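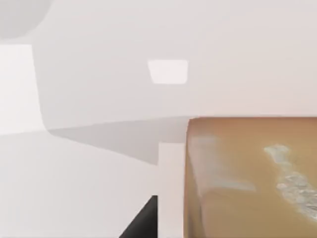
Eight months of baking our own bread

In November the bakery in Clernside closed and the next nearest one is in Nustton, a drive I don't want to make for a loaf. So I started baking at home. I had made bread a handful of times before that, all of it heavy.

My recipe now is plain. For one loaf I use 300 grams of white flour, a spoon of salt, a small spoon of dry yeast and enough water to make a dough that sticks to my fingers a little. I mix it at night after the dishes are done and leave it covered on the counter. At 6 in the morning I fold it over a few times, put it in the tin and turn the oven on. By the time everyone else is up it's out and cooling.

The tin matters more than I expected. I began with a thin one from the supermarket, and the bottoms came out pale while the tops got too dark. Then I bought a Ferreira tin secondhand. It's heavy and ugly and the loaf drops out of it without any greasing. I don't wash it, I wipe it.

Flour

I have tried 3 kinds. The supermarket one is fine. The one from the mill at Vernano has more flavor but drinks up more water, and I got two flat loaves before I adjusted for that. The third was a rye blend that I still have most of a bag of. I add a spoonful to the white dough now and then to use it up. If you change flour, hold back some of the water the first time and add it slowly.

What it costs

I kept the receipts in a drawer and added them up last week. Flour, yeast, salt and the tin came to less than we used to spend at the bakery, but I didn't count the oven. Our electric bill did go up over the winter and I can't say how much of that was bread. We also eat more of it than we did, and a lot more butter.

Storing it

I tried a bread box, a plastic bag and a cloth bag. The box let the crust go soft by evening. The plastic bag was worse, and in warm weather there was mold on day three. Now the loaf sits cut side down on the board with a towel over it, and whatever is left on the second night gets sliced and frozen. Frozen slices go straight into the toaster on the low setting.

Things I stopped doing

I stopped keeping a sourdough starter. It lived in the fridge for most of the winter and I resented feeding it. I stopped spraying water into the oven. I also stopped slicing the loaf while it's hot, which took some willpower. An hour on the rack is enough.

Next I want to try rolls, mainly for school lunches. The tin is no help there, so I'll need a flat tray that doesn't buckle when it heats up. Ours bangs every time and scares the dog.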